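Packaging notebook, November – shoe boxes, how the lid and lining behave

Entry 3, morning, at my own desk
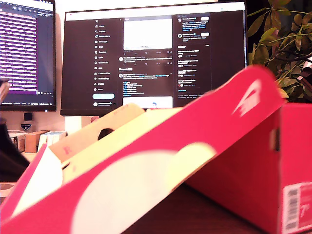

I continue with the question from Olley, how much a shoe box must do before the customer reaches the shoe. In the last entry I wrote only about the outer carton from Jovdale, so today I look at a normal retail box. The lid is the strongest part of it for the eye. With the red lid tilted up, the light color of the lining comes out very clearly, and I think our gray sample will never give this contrast. The tan cardboard piece with the rounded hole is also good to study. I want to try a similar hole in our insert, but with a softer edge, for my finger does not like the present one.

Then I measured our own two samples. Sample 1251 closes well, but the lid goes down too slowly and one must push it at the corners. Sample 2498 has a looser lid. It is better for opening with one hand, but when I turned it over above the bed the lid fell off at once. Zoubi asks for a lid that stays on in this test, so 2498 is not accepted for now.

About the lining paper – I folded it first in 2 layers and after that in 3. With three layers the lid does not sit flat any more. Two is enough, and it makes less noise.

The label we should keep on the short side wall. In the Flollus store room the boxes stand in high piles, and a label on the lid cannot be read there. The size number should be printed big, bigger than we have it now, and the barcode can be smaller if the scanner still takes it.

To do:
new insert with the round hole, cut from the thicker board
lid for 2498, make it a little tighter and repeat the turning test
ask Jovdale if they have the lining paper in cream
measure the label again, I wrote the width wrong in entry 2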